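Shop > Bags > Day Packs > Lavari 2

I've carried the Lavari 2 since January and I'm still pretty smitten! It weighs 700 grams empty, so I hardly notice it on the bus, and the front pocket finally fits my fat key ring.
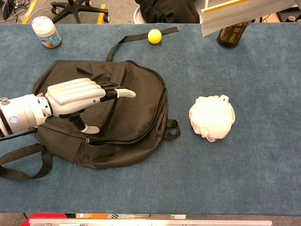
The straps took me over two weeks to break in - stiff little things at first - but now they sit fine even with gym stuff and lunch inside. We sell it for $54 with a spare buckle in the bag. Want it by Sunday? Order before 3 pm and Feven will get it packed the same day.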